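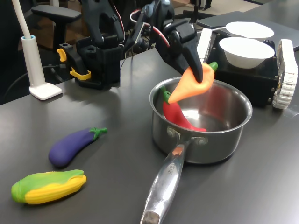
Friday, November 9, 2018

Cameron Gourlay is still sure that toy food needs a real pan. I said in May I'd believe it when I saw it, and I have now spent most of a day looking at it and I'm not much closer.

His case goes like this. The plastic pots that come with play kitchens weigh nothing and slide around, and a steel saucepan stays put on the table. Fine. But the Gusta set was cheap and this one has a proper riveted handle, and if we're buying nine of them for the Tostel playroom I want a better argument than "it feels right." He quoted me 300 for the lot and looked pleased. I asked whether that was with lids. He went to check. Still checking, as far as I know.

The chili is the best of the toys, I'll give him that. Glossy, very red, little green stem. In the steel pan it looks almost like dinner.

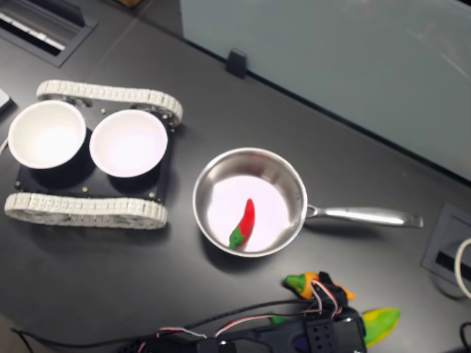
The white bowls I have no quarrel with. Plain, round, thin at the rim. I would take bowls like that over anything in the Greven catalog, where every dish has a bear on it. Whether anybody will keep them in pairs is another matter – I give it a week before one is under a couch.

Cameron says his mother had him cooking with her own pots in 1965, and look how he came out. I didn't answer. He wants the carrots and the chilis kept apart too, in separate bins with labels. I have never met a four-year-old who read a label.

The carrot bothers me more than it should. It's a nice enough orange, but the green top is skimpy and from some angles you hardly see it. Lozano used to sell one with big floppy leaves. I looked for the order number tonight and found only 1737 written on the back of an envelope, which may be the number or may be somebody's door code.

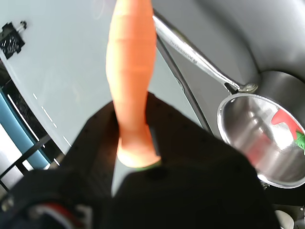 The carrot, with more steel behind it.

Told him I'd decide Monday. I probably won't.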